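Students at Gritedeo Log Two-Arm Handling Runs

Nov 21, 2024

The automation club at Gritedeo Technical College has started the second stage of its two-arm handling project, which deals with flat, rigid household objects placed on a table at arbitrary angles. The first stage ended in May and covered cups and cloths only.

The club has nine members this term, working in pairs. One student in each pair runs the arms and the other keeps the log. Each run begins with the target object flat on the front table and ends when the object has been turned to a set heading and released, or when the operator calls a stop. Stopped runs stay in the log with a short cause code. 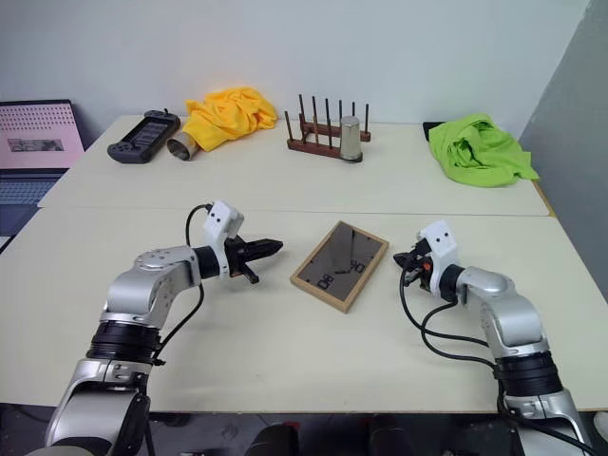

The project log held 753 runs at the close of the last session. Halima Afolabi, who supervises the club, said the total matters less than the spread of starting angles. Early entries clustered near square alignment with the table edge, and a policy trained on them did poorly once the object was rotated. Starting angles are now drawn from a printed sheet before each run.

Framed objects were chosen for the second stage because the border gives the fingers a narrow edge to close on, while the glossy face returns reflections that disturb the depth estimate. The students compared two approaches. In the first, one gripper holds the border as a pivot while the other pushes. In the second, both grippers close on opposite sides and turn the object together. The pivot method needed fewer corrections, but it left the object off its starting position more often.
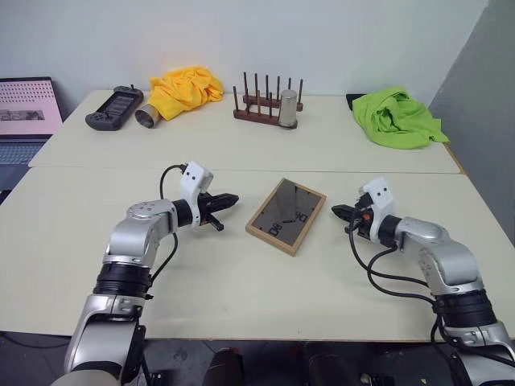
Background objects stay on the rear table during the runs and are not handled. They are moved between sessions so that the trained policy does not depend on a fixed layout. Cloths are dropped again by hand each time and take whatever shape they fall into.

Replay and labeling are done in Cliltico, a small program written by last year's members. The current version lets the log keeper mark first contact and release on the recording. An update will add a separate mark for slips, which are now entered as free text and are hard to sort.

The club will take the task to the Altomitz student meet, where six teams are entered in the handling category. Each team gets two attempts per object, and the better one is scored on final heading and position. Objects are supplied by the organizers and are not shown to the teams in advance.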